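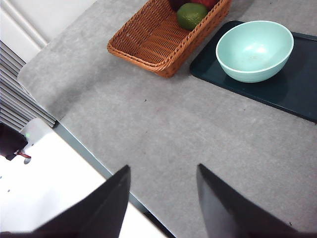 Can you keep a fruit basket and a mixing bowl out on the same table?
They sit together well as long as the basket has a fixed spot and the bowl has clear space next to it. Put the basket at one end, keep a tray nearby for anything that might drip, and leave the rest of the surface open for whatever you are doing.

Basket, Bowl and Tray
Davden Home Pages – Gallery
Posted 29th June

This page collects pictures of the basket, bowl and tray we have been using for the table display at the Davden model apartment in Nishad. The apartment is small, and the table does several jobs during the day, so we wanted a few pieces that could stay out all the time and be moved without much trouble. All of the produce is artificial. Real fruit lasted a few days in February when the apartment first opened, then less and less as the rooms warmed up, and it had to be replaced before every showing.

The basket came from Gester and cost $26. It is 14 inches long inside the rim, big enough for a small mixed group and not much more. We tried a wire one first. It marked the table, and small pieces tipped over against the gaps. The woven one has sloping sides, so the fruit slides together and holds its place when the basket is lifted.

Basket on the left, bowl on the right, tray behind the bowl. Four pieces are in the basket, with the red apple standing highest.
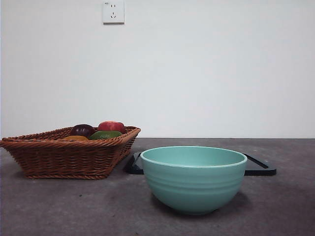
We settled on mixed colors after trying a basket of nothing but green apples. One color looked fine from across the room and dull up close. With a dark piece, a red one and a green one together, the group holds up at any distance. The artificial fruit came in a box from Plelar, most of it stored in the hall closet and swapped in when we want a change. If you are buying your own, pick pieces with some weight to them. The very light ones roll whenever the table is bumped.

Cleaning is simple. Dust settles on the tops of the fruit and along the weave of the basket. A dry paintbrush takes care of the weave, and a damp cloth does the fruit. Let everything dry before it goes back in. We do this every 2 weeks, and more often if the windows have been open.

The bowl is also from Plelar, part of their kitchen range. It was bought for mixing and still gets used for that – it comes off the table when there is a cooking demonstration and goes back afterward. When it is on display we sometimes put a single piece in it, so that the two containers look like they belong to one arrangement.

Bowl in front of the dark tray, with a small yellowish piece just showing inside the rim. A purplish-red piece, a bright red one and a green one are in the basket.

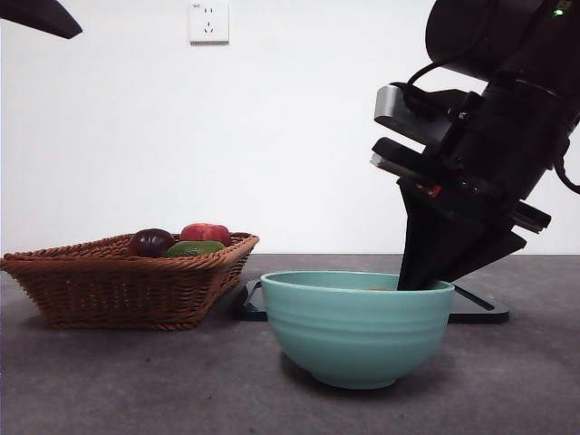
The tray is there mostly to mark out a place. At lunch it carries glasses and plates over from the sink, and for the rest of the day it lies flat near the bowl. A dark tray hides water spots less well than a pale one, so wipe it down before visitors come. The raised edge is low, and anything tall should be carried separately.

Visitors ask about the bowl more than anything else on the table. The color changes a good deal with the light, closer to blue in the morning and greener later on.

The bowl seen from over the top, with its pale rim. Light scuff marks show on the inside.

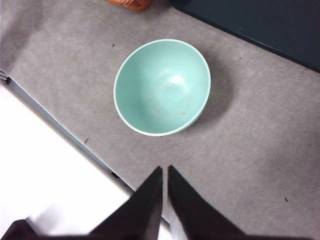

How do you get scuff marks out of a glazed bowl?
Start with baking soda and a little water, mixed to a paste and rubbed on gently with a soft cloth. Rinse and dry the bowl, then repeat if the marks are still there. Gray lines left by spoons and whisks often come off this way, but scratches in the glaze will stay. Skip steel wool and anything gritty.

The full Davden apartment gallery has 146 pictures, sorted by room. The table pieces are filed under Kitchen, with the shelves and the hall closet on the page after it.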